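Getting the Groceries Home and Put Away (Without Finding a Liquid Cucumber Two Weeks Later)

Posted 16 January 2024
Filed under: Kitchen, Shopping, Small Spaces

I got so many messages after my post on freezer shelves that I'm doing the rest of the trip now, from the checkout to the fruit bowl. Most of this I learned by doing it badly. We have a small kitchen here in Dreltley, one counter that's any use, and a fridge that came with the house and has a drawer that only opens if you lift it a bit. If you've got a walk-in pantry you can skip half of this and I'll try not to be jealous!

At the store

I shop the aisles backward. Cans, jars and dry stuff first, then produce, then the cold things right at the end. Our Gurkico is laid out the other way, with the peaches practically in the doorway, so I walk straight past them and come back. It adds a couple of minutes and my peaches stopped looking like they'd been in a fight.

Load the belt in the order you want it bagged. Heavy and square goes first (cans, boxes, milk), then the firm vegetables, then bread, eggs and anything with a skin you could put a thumb through. If somebody else is bagging, they'll mostly take it as it comes, so the belt is your one chance to have an opinion.

Keep raw meat in a bag of its own. I tie a knot in the handles so I know which one it is when I get home, and that one goes into the fridge before I've even got my shoes off.

Bags in the car

I tried the organizers. I tried the bungee thing with the hooks. What works in my trunk is a plain laundry basket, the cheap kind with holes, wedged up against the back seat. Four bags stand up in it and nothing rolls. When I had the old hatchback I used the floor behind the passenger seat, and that's still where the eggs ride.

If you're on foot, split the weight evenly even if it means the bread has to share with the soup. Drita Delić from my building carries hers with a folded washcloth around the handles, and I laughed at her until the day I tried it with two bags of potatoes. Bring a washcloth.

One bag at a time

This was the big change for me. I used to dump everything out on the counter and then stand there looking at it. Now I put one bag down, open it as wide as it'll go, empty it completely, and only then pick up the next one. Thin plastic bags are the worst for this because they flop shut on you. Roll the top edge outward an inch or two, like a sock cuff, and it'll mostly hold itself open while you work.

Check the bottom corners before you put the bag away. I've found a lime in there, a head of garlic, and once a very sad pack of fresh yeast.
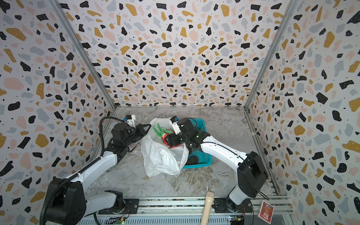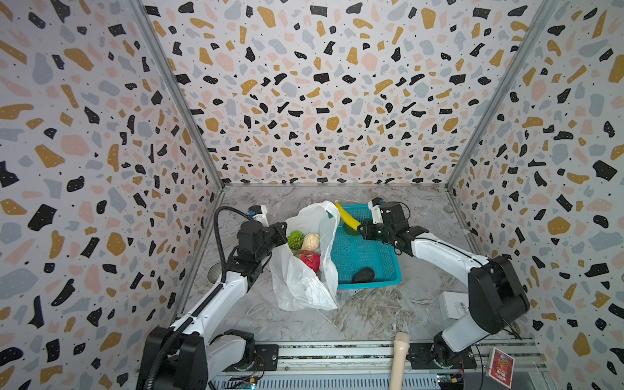
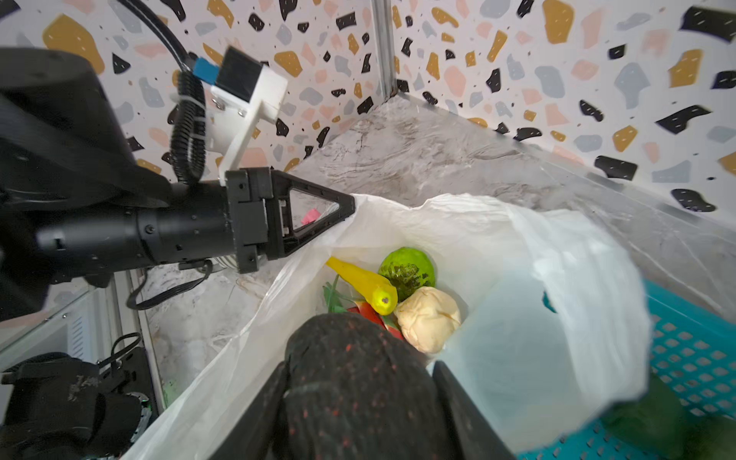 Terrazzo-pattern walls in the first two; in the third, a white plastic shopping bag with play produce in it.

What goes where

Okay, the produce. I'm not going to give you a chart, because I've printed charts and I never look at them. I'll just tell you what we do.

Limes and lemons go in the fridge. I know they look lovely in a bowl, and if you use them up in a few days, go ahead. Mine used to turn into little rocks. In the drawer, in a closed bag or a jar with a lid, they last me weeks.

Yellow squash and zucchini go in the drawer too, unwashed, in a paper bag left a bit open. They don't like being squashed (sorry) so I keep them on top of the carrots and never the other way around.

Bananas stay out, away from everything else. They make other fruit ripen faster, so they're handy if you've got a hard avocado and a nuisance if you've got ripe pears.

Ginger I just freeze, whole. You can grate it straight from frozen with the peel on and you'll never throw out a shriveled knob again. Wrap it well or your ice cubes will taste interesting.

Tomatoes sit on the counter until they're ripe, and then I do put the ripe ones in the fridge if we can't eat them in time. Take them out an hour before you want them. Apolline Lacroix wrote in last July to say this was a crime, and she's entitled to her opinion, but she also has a garden.

Anything with leafy tops, take the tops off as soon as you get home. Carrots, beets, radishes, all of them. The leaves pull the moisture out and you end up with rubber carrots. The tops themselves are good for soup if they're fresh, or pesto if you're feeling energetic.

Salad greens: paper towel in the box, lid on, box upside down. Change the towel if it gets soggy. That's the entire trick and it's worth doing.

Potatoes and onions both want dark and dry, but keep them apart from each other. Ours are at opposite ends of the cupboard under the stairs. I lost a whole sack once by storing them together in a cute wooden crate from a magazine, and the smell was with us for a good while.

Bread

We're slow bread eaters, so I slice the loaf and freeze half the day it comes home. Rolls and buns freeze fine too. Don't put bread in the fridge, it goes stale quicker in there than on the counter.

The eat-me-first box

An old shoebox lid on the middle shelf. Anything that's on its way out goes in it: half a pepper, the end of the cheese, the yogurt with tomorrow's date. When anyone in my house opens the fridge and says there's nothing to eat, I point at the lid. It has worked better than any app I ever downloaded, and I downloaded a few.

I go through the fridge the night before I shop and move things to the lid then. It takes me one song, sometimes two.

All those bags

I do try to bring my own. I've got a set of cotton ones with Salameh printed on the side that have been through the wash more times than I'd like to admit (cold, inside out, hang to dry, and never the dryer or they shrink to the size of a lunch). But plastic ones still turn up, and I can't throw out a good bag.

I once emptied the drawer where I kept mine and there were 22 of them balled up in there, plus a takeout menu from a place that closed. So now there's a limit. I keep 15, and the rest go to the store's collection bin.

To fold one flat, lay it on the counter, smooth the air out toward the handles, fold it lengthwise in half and in half again so you've got a long strip. Then roll it up from the bottom and tuck the handles around the roll. My kid folds them into triangles like paper footballs, which look nicer and take forever.

A few places mine get used up:

Lining the little bathroom trash can
Wrapping wet swimsuits
Around a paintbrush between coats, so it doesn't dry out overnight
Shoes in a suitcase
Packing the tops of vases when we moved

Check for holes before you trust one with anything wet. Fill it with air, twist the top and give it a squeeze next to your cheek. You'll feel a leak right away.

Please don't store produce in the shopping bag tied shut, though. It sweats, and everything inside goes slimy. And keep them up high if you've got little ones around.

A word on drawers

Wash the crisper drawer before a big shop, when it's nearly empty anyway. Warm water, dish soap, a dry towel after. I line mine with a folded dish towel and swap it when I do the wash. Crumbs and onion skins stay on the towel and I shake it out over the sink.

If your drawer has one of those little sliders for humidity, closed is for leafy things and open is for fruit. I ignored mine for years, I thought it was for decoration!

Next time I'm doing spices, as my friend Ala keeps asking what to do with three open jars of the same paprika. Send me your own tips in the comments, especially anything for celery. I've tried foil, I've tried standing it in water, and mine still goes bendy by the end of the week.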